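Rained off again, and a few notes from the pavilion

2026-07-18

I had every intention of writing a proper match report this week, with bowling figures and everything, but we got 15 overs in at Makokha before the sky turned the color of a wet slate and that was the end of it. So you'll have to put up with me rambling instead!

We had won the toss for once. Tatu Odera, our captain this season (and a very patient man, considering what he has to work with), put the other side in because the grass still looked green and the air was heavy. Kipchumba Mrema took the new ball and was swinging it so far that our poor keeper spent most of the first hour diving down the leg side. He got two wickets, both caught behind, and I think he would have had a third if I had been standing where Tatu told me to stand. I have said sorry to him. I will probably say it again at training.

Then came the rain - first the kind you can pretend isn't happening, then the kind you can't. We all ran in and sat down to wait, and the tea came out early, and Nyokabi Temba got the radio going so we could listen to a county game that was also rained off. There is something very comforting about hearing a commentator fill an hour with talk about cake.

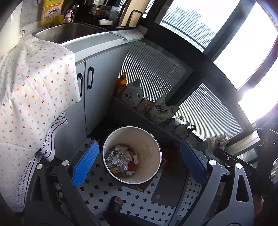
What the points mean for us

An abandoned match gives both sides the same small share, so we stay where we were, fourth, with Lunari just above us. It stings a bit, as I really thought we had them at 17 for two. Still, there are plenty of games left in August, and the one that matters most is at home against Grarix, who beat us by 200 runs last year and were terribly nice about it, which made it worse.

Oduor Masanja should be back from his ankle trouble by then. He's been bowling a few gentle spinners in the nets and says it only hurts when he laughs, so please don't anybody tell him how I got out against Mutar.

If you can spare an evening for nets before the Grarix game, come along. Bring a sweater and your own water bottle.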